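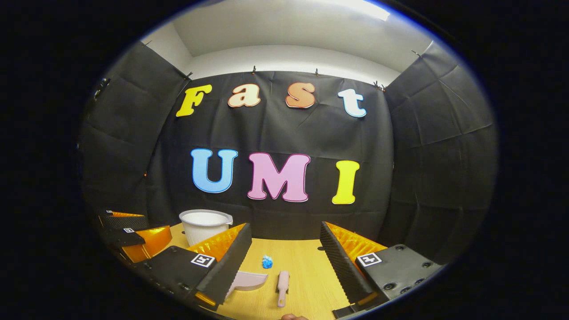 December, bench notes, 9.15 am. Third go at the oat sourdough for the Vamdale order and I think I finally know why the second lot came out like a doorstop. The starter (Sturnus, the older of our two) was fed late and I used it before it had really got going, because I was in a hurry and wanted to be home for tea. There's a booth with black cloth round it and the word "Fast" up in big coloured letters, yellow F and all, and I may have to adopt that as the name for batch two. Fast is precisely what it was! Four hours of bulk in a cold room, then straight into tins. The crumb was tight at the bottom and there was a great cave under the crust you could have posted a letter through.

So, today's changes. Sturnus fed last night at ten and again at six this morning, equal weights flour and water, and it had doubled by the time I'd got my coat off. I've gone back to Szulc flour for the white part – the other sack was drinking far less water and I kept ending up with soup. Oats are soaked overnight this time, in cold water, drained for 20 minutes in the big sieve and then pressed with the back of a ladle. Negin says to toast them first. I'd like to try that, but one thing at a time or I'll never know what did what.

Water in at a bit warmer than my hand. Salt held back until after the first rest. Dough felt lovely by the third fold, properly stretchy, with that slightly slippery feel the oats give it (which I used to panic about and add flour, don't do that).

1.40 pm. Bulk finished. Bubbles along the side of the tub, domed top, wobbles when nudged. Shaped and into the tins, seam down, rolled the tops in dry oats. I forgot to grease one of the tins and had to tip the loaf back out and reshape it, so if one comes out squat that's the culprit. It's the tin with the dented corner.

4.05 pm. Oven at 245 with a tray of water at the bottom for the first 20 minutes, then tray out and down to 187 for another 40. That odd number is the Jastard's fault – the dial sticks, and 187 is what the probe says when you ask it for 190. Stanisława wants it looked at and so do I, but it holds steady once it's there, so it can wait until after the Christmas orders.

5.30 pm. Out and cooling. Good colour, nice hollow knock, and the reshaped one is a bit squat but perfectly sellable. Haven't cut any yet, it's torture. Oat loaves are gummy if you go in warm and I've been caught by that before.

Next morning, 7.50. Cut one. Open, even, soft, no cave! Slight sourness at the end, very good with butter. Stanisława would like more salt and I think she's right, so up a touch next time.

To do: toasted oats for batch four, tell Negin. Order more Szulc. Find the other probe.

3 comments
Shared 2 times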